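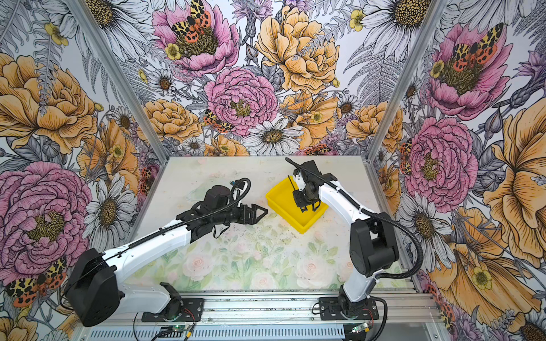 I have been mad about floral patterns for as long as I can remember, and this gallery is where I finally get to go on about them! It began with one curtain remnant in my aunt's sewing box and has grown into a page on papered walls, printed tabletops and anything else with petals on it. My favourite trick is flowers on flowers: a crowded floral paper on three walls, then pale pink roses and green leaves across the flat surface between them. You would think it would be too much. Then somebody sets down a bright yellow tray, a bit on the skew, and the roses look softer than ever. I love that faded sort of pink, and I love it even more with a few specks and smudges on it.

**Why yellow?**
Charito Dimaculangan put me on to this years ago, when we were both trying to rescue a very gloomy hallway in Skorneslow. She painted one shelf the colour of custard and left the rest alone. I've been copying her ever since (she knows, and she's very gracious about it).

**Roses, and which way up**
A rose print on a wall has a top and a bottom. On a table you can walk round it, so I like the ones where the stems wander off in all directions. Emilian Toma disagrees and wants every bloom facing his chair – we have had this argument over a lot of tea.

**Three walls or one?**
Three, every time! A single feature wall always makes me wonder what the others did wrong. If you're papering a small space, do the back first and work out towards the front, and keep the joins in the corners as neat as you can manage. I got through 2 rolls of Cozma on my own box room and had just enough left to line a drawer.

**Faded or fresh**
I'm asked about this more than anything else. Fresh prints are lovely for a cupboard door, where you want a little jolt when you open it. For a surface that's going to be used I'd pick a washed-out one. Crumbs and pencil marks settle in among the leaves and you can leave the wiping until after lunch.

**Scraps wanted**
My offcut drawer holds 47 florals at the moment, the oldest being a scrap of Lusico with blowsy peonies and a tea stain. I'd dearly like a bit of the Skorgate briar rose, the one with the tiny thorns, in any colour. Even a piece the size of a postcard would make my week.

*Page last updated January 28, 2024. More roses in June, when the real ones are out.*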